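Jernik C8 carpet washer - eight weeks in

Rating: 3 out of 5

Posted 23 Nov 2023

Right, quick one as I've got to be out the door in a bit. Bought the Jernik C8 in September after the old Brelitz gave up halfway up the stairs. Two kids, one dog, beige carpet that came with the house. Not my choice.

First impressions. Heavy. Heavier than the Brelitz by a long way, and the handle is on the short side if you're tall. Goes together with two screws and a click. Instructions are one folded sheet, mostly drawings, fine. Clean water tank at the back, dirty tank at the front, both lift out with one hand. Full dirty tank is a two hand job though, ask my hallway.

Cleaning wise it is very good. Did the lounge first, slow pass with the trigger held, slow pass back without. Water came out the colour of gravy. Did it again the day after, still tea. The old tea stain by the sofa went completely, the felt tip one faded but you can still find it if you know where to look. Dog smell gone for a good fortnight.

Drying time is the let down. Box says two hours. Not in my house. Left the lounge at lunchtime with windows open and it was still damp to socks at bedtime. An extra dry pass helps a bit. Two extra dry passes helps more but by then your arm has had enough.

Stairs. It comes with a hose and a small hand tool, hose reaches eight steps from the bottom, then you have to balance the machine on the landing and work down. I did it but wouldnt want my mum doing it.
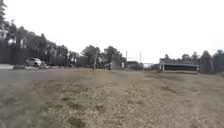 Dry grass beside the road.

Noise. Loud. Louder than our ordinary vacuum, higher pitched too, dog goes and sits in the bath. Not one for flats in the evening.

Solution. They want you to use their own, and it isn't cheap. I've tried the Danko concentrate, half the price, works the same as far as I can see, foams a bit more so go easy. Too much and the float in the dirty tank shuts off early and you think you've broken it. You haven't. Empty it, rinse, start again.

Cleaning the thing after cleaning with it, this is what annoys me most. Brush roll comes out with a coin, then hair, so much hair. The clear nozzle cover unclips but there's a groove along the inside edge where fluff sets like papier mache if you leave it overnight. I left it overnight. Old toothbrush and some bad language. Do it straight away while its still wet.

Also the cable. Too short for a lounge and hall in one go, so you're swapping sockets. And no cable rewind, just two hooks, the lower one of which came off in week three. Emailed Jernik, got a reply the next day from an Emília Hubáček, very polite, new hook arrived by post no charge. Extra half a star for that if I could give it.

Compared it in the shop with the Cliltow, which is lighter and has a longer hose but a tiny tank, you'd be up and down to the sink all afternoon. If you only have rugs and a car to do I'd get teh Cliltow. For whole rooms, this one.

Price. I paid £236 on offer. At that it's fair. I wouldn't pay full whack. There are 2,742 reviews on the shop page now and a lot of the low ones are people moaning about suction, check your float and your filter first, mine "lost suction" twice and it was the filter both times.

Good: cleans properly, tanks easy to fill, decent customer service
Bad: weight, noise, short cable, drying time, that groove

Spare filters are sold in pairs, get some when you order. Will update if the hook goes again.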